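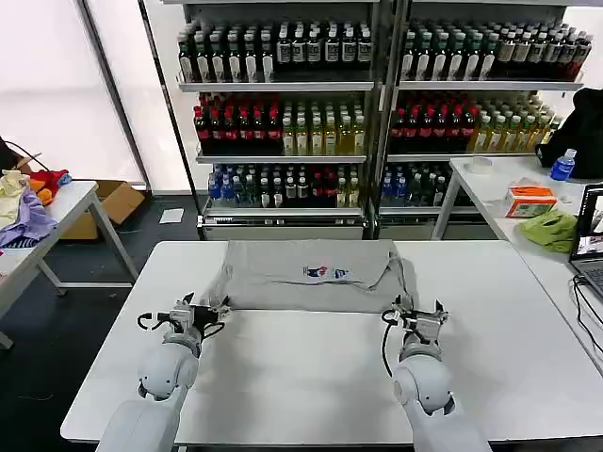

A gray T-shirt on the folding table at the Drirnwood shop, with the drinks shelving behind. A second table holds clothing in a pile.

Drirnwood moves clothing folding onto the shop floor

The Drirnwood shop has moved its clothing preparation out of the back room and onto the sales floor, next to the bottled drinks. The change took effect in February and covers T-shirts and other light tops. Heavier items are still handled at the Dilell depot.

Two white tables are used. Unsorted clothing goes on one, and folding is done on the other, which is kept clear apart from the garment in hand. Finished pieces are stacked by size and carried to the front of the shop before the doors open.

The fold follows a written standard drawn up by Dušan Polák, who manages stock at the site. The shirt is laid flat with the printed side up and smoothed from the collar down. A straight crosswise fold is made first and the edge is squared before the sides are brought in. The finished width is 9.5 inches, set by the shelf dividers supplied by Van der Linden. Shirts with a chest print are finished so that the print stays on the outer face.

"The first fold decides the rest," Polák said. "If that line is off by half an inch, the stack leans by the time you get to the tenth shirt."

In the first four weeks the shop prepared 417 garments under the new arrangement. Polák put the average at roughly 18 seconds per shirt, not counting sorting. Of the total, 97 were refolded after a check, most of them for uneven sleeves. The standard was then changed to have both sleeves turned in before the sides — the earlier version left the order open.

The drinks shelving was not moved. Its metal units stay fully stocked, and deliveries of bottles are now timed for late afternoon so that cases do not block access to the tables. Cardboard from incoming stock is flattened and taken out at closing.

Lighting was checked before the tables were placed. Daylight from the window was judged good enough for spotting stains and loose threads during the morning, and the blinds are adjusted when glare makes dark fabric hard to inspect.

Zustus, the shop's sister store, will adopt the same fold and table layout when its spring stock arrives. Long-sleeved shirts are not yet covered by the standard. Polák is testing two versions and expects to issue a revised sheet to both stores.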